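Betreff: Re: [polstern-liste] Altes Sofa neu beziehen oder nur den Schaum tauschen?

Hallo zusammen,

am 8/7/25 kam über die Liste:

> Unser Sofa ist in der Sitzfläche komplett durch, der Stoff ist aber noch
> gut. Der Polsterer hier am Ort will 1418 Euro für alles, mit neuem Bezug.
> Lohnt sich das, oder kann man den Schaum auch selber wechseln? Nähen kann
> ich so halbwegs, Hosen kürzen und Kissenhüllen gehen. Und welches
> Raumgewicht nehmt ihr? Im Netz liest man alles Mögliche.

Also wenn der Stoff noch gut ist, würde ich den auf jeden Fall drauflassen! Ich hab letztes Jahr im Juni genau vor derselben Frage gestanden und mich dann für die kleine Lösung entschieden (nur Sitzkerne, Rücken und Lehnen so gelassen). Das Material hat mich 227 Euro gekostet, Vlies und Sprühkleber schon mit drin, und ich hatte hinterher noch einen halben Meter Vlies übrig, der jetzt in der Hundedecke steckt.

Zum Raumgewicht: Unter RG 35 würde ich für die Sitze gar nicht anfangen, das ist nach zwei Wintern wieder platt. Ich hab RG 40 mit mittlerer Stauchhärte genommen, bestellt bei Lendport, die schneiden auf Maß. Bei Gridlow war es etwas billiger, aber da musst du selber schneiden, und mit dem Brotmesser wird das bei der Dicke nix (frag nicht). Ein Elektromesser vom Flohmarkt geht prima. Und bitte den Kern ein bis zwei Zentimeter größer bestellen als die Hülle, sonst schlackert der Bezug vorne an der Kante!

Was die Armlehnen angeht, da wäre ich vorsichtig. Bei so dicken runden Lehnen ist der Bezug oft von unten getackert, und du hast schnell das halbe Möbel auseinander, bloß weil du an eine Delle ranwillst.
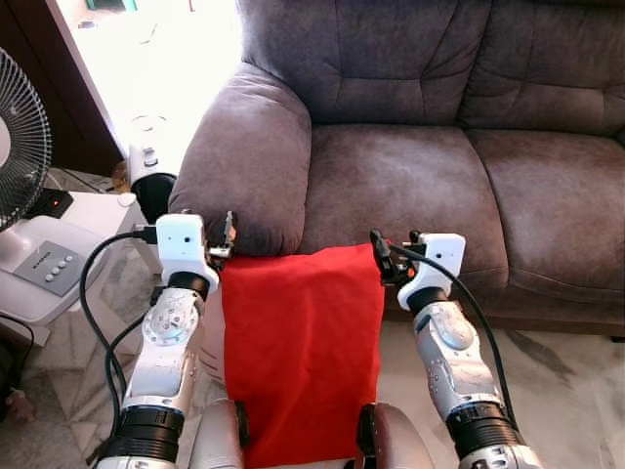

Dicke Armlehne, Stoff mit Falten, dahinter die Rückenkissen

Falten und kleine Dellen in der Lehne finde ich bei so einem weichen Stoff überhaupt nicht schlimm, da würde ich höchstens mal kräftig durchklopfen und mit der weichen Bürste drübergehen. Wer unbedingt mehr Stand will, kann eine dünne Lage Vlies zwischen Bezug und Polster schieben, aber dann muss der Stoff auch die Luft dafür haben.

Ach so, und die Gurte! Die hab ich beim ersten Mal völlig vergessen. Dreh das Ding um, mach den schwarzen Spannstoff hinten ein Stück auf und drück mal mit der Faust rein. Bei mir waren 5 Gurte ausgeleiert, da hätte der schönste Schaum nichts gebracht. Ich hab welche von Ketilsson genommen, die gibt es auf der Rolle, und einen Gurtspanner habe ich mir im Repaircafé geliehen.

Am längsten hat übrigens gedauert, die neuen Kerne wieder in die Hüllen zu kriegen. Trick aus dieser Liste (danke noch mal!): Kern in eine dünne Malerfolie wickeln, Luft mit dem Staubsauger raus, reinschieben, Folie wieder rausziehen. Geht wie geschmiert, nur der Reißverschluss sollte vorher heil sein.

Hat eigentlich jemand Erfahrung mit den Kaltschaumplatten von Bromenero? Ich will als Nächstes die Eckbank machen.

Viele Grüße aus der Werkstattecke im Keller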